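Print this thread | E-mail this thread

Moving a table without ruining the floor, or a marriage

gatelegged
8 November 2023

I have a green table. It's a Lirach, bought from the Dristham outlet in Breltton in April, when I must have been feeling optimistic. Pale mint on top, the sort of colour hospitals used to choose to stop people shouting. It needs to go from the middle of the room to the wall under the window, and it's 126 cm long, so we aren't talking about a piano. Even so, we've managed to argue about it for two evenings.

The floor is the problem. Brown wood pattern, came with the flat, and the tenancy agreement has more to say about it than it does about the roof. My plan so far:

1. Get everything off the top. By everything I mean the post, the other post, and the bowl of keys that fit nothing. One of us at each short end. I've measured the doorway as well, although the table isn't going through it, as I had the tape out.
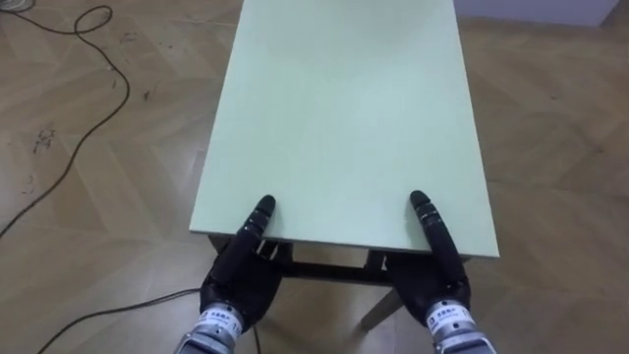 2. Lift on three. We have yet to agree whether that means on "three" or after it.

3. Walk sideways to the wall, put it down, never speak of it again.

The alternative from the other half of the household is to drag it on a folded blanket. Which would you do?

Munther Abou Jaoude

Lift it. Dragging puts all the strain on the joints where the legs meet the frame, and splayed legs are worse for that than straight ones. I did it to a kitchen table once and it has leaned ever since, like someone trying to overhear.

Also, agree who says "down". People always practise the lift and then one end lands before the other, generally on a toe.

plinth_and_proud

Disagree. A blanket is perfectly good for a short trip on a smooth floor. You aren't dragging it, you're sliding it – two people, one pushing, one steering. I've moved every table I own that way and the only casualty was the blanket.

If you don't trust blankets, get Sokol felt pads. Stick them on, slide it, leave them on. Next time you fancy a change of view you can do it on your own with one hip.

gatelegged

Felt pads were tried on the chairs. They came off inside a week and collected so much hair that we had, in effect, bought four small dogs.

I've now been and had a proper look under it, which I admit I should have done before starting a thread. There's a rail or frame running across beneath the front edge, between the legs, and I'm wondering whether to hold that instead of the top. The top is only thin. My worry is that we pick it up by the green bit and the green bit is all that comes. 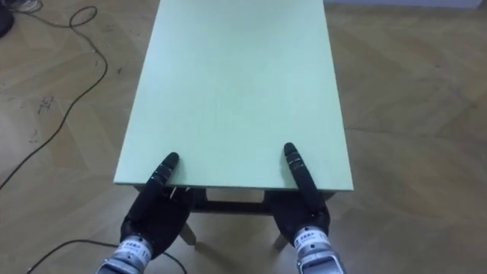
plinth_and_proud replied: hold the frame if you can reach it without folding yourself in half. If you can't, push up gently on the top first, one hand at each corner. If it shifts and the legs don't, find a screwdriver before you go any further. And do it slowly. You want to find out with your fingertips, before your foot gets involved.

Munther Abou Jaoude

I agree with that, which pains me. I'd only add that a light table like yours will put up with being lifted by the top if the screws are tight. It's the heavy ones that punish you. Hands out at the corners, though. If you both hold it in the middle it tips like a tea tray.

mrs_trivet

Over 4,000 posts on this forum and I'd say half of them are about shifting furniture slightly to the left. Why the window? My daughter has a green desk in full sun and it's now two greens, with the outline of a laptop.

gatelegged

The window because there's a radiator on the other wall and a sofa on the one after that, and the fourth wall is mostly door. Fading is a risk I can live with. It might fade to a colour I like.

Anyway, it's to be a lift, blanket faction overruled. We've settled on the corners of the short ends, palms well out, and "down" is to be said by whoever is walking backwards. I lost the toss.

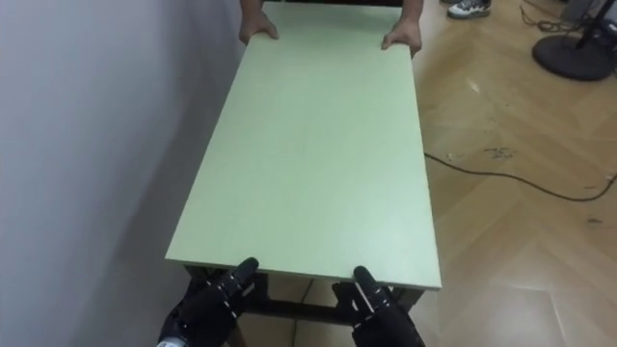
Far end: hands at the corners, fingers curled over the edge.

plinth_and_proud

Fine, but keep the blanket handy. And take your rings off, both of you. I have a scratch on a sideboard that dates exactly from my engagement.

mrs_trivet

Slippers off too. Proper shoes.

gatelegged

Shoes aren't allowed on the floor. It's in the tenancy agreement. Page 2.

Print this thread | E-mail this thread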